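Planning and Buying for a Small Robot Cell
Handout 4: What goes on the budget sheet
Shazia Bajwa | August
Reading time: 2 minutes

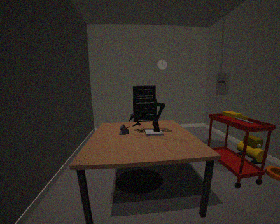 Figure 1. Simulated work cell: arm on a base plate at the far end of the table, red two-tier cart at the right.

When students make their first budget, they usually write one line, "robot arm," and one price. In this course we start from the room. Look at Figure 1 and write down what somebody must pay for before the arm can do any work. The table is on the list, and the cart also. So is everything that lies on the cart.

Our case is the Olside workshop, which wants one small arm for light handling. They received two offers, from Grellance and from Ghauri. All prices are in dollars.

Grellance: arm with gripper, 3046. Base plate included. Delivery 200.
Ghauri: arm only, 2470. Gripper 1120. Delivery included.

The Ghauri offer looks cheaper on the first page of the quote. With the gripper it comes to 3590, against 3246 for Grellance. Please always compare the offers at the same level of completeness. If a part is missing in one offer, find its price first and compare after.

Points to check before you order

Table. Measure the top and the reach of the arm. An arm mounted near one end leaves a long free surface, but it may not reach all of it. Ask the seller for the reach with the gripper mounted.

Cables. Decide where they will run. Cables lying on the work surface under a gripper can be caught. Clips and a channel cost little, and students forget them almost every time.

Cart. The upper tray should be close to the height of the table if parts are moved between them by hand.

Power. Note the distance from the table to the nearest outlet. An electrician's visit is a separate line in the budget.

Simulation. Count the hours for building the model. At Forkulen this was roughly a week of one person's work, and it was not in their first budget.

For Saturday: prepare the full sheet for Olside, with one line per item and the name of the supplier. Leave the price empty if you do not know it, and write who you will ask.

Contact: Shazia Bajwa, course office | © Course notes, all rights reserved | Back to top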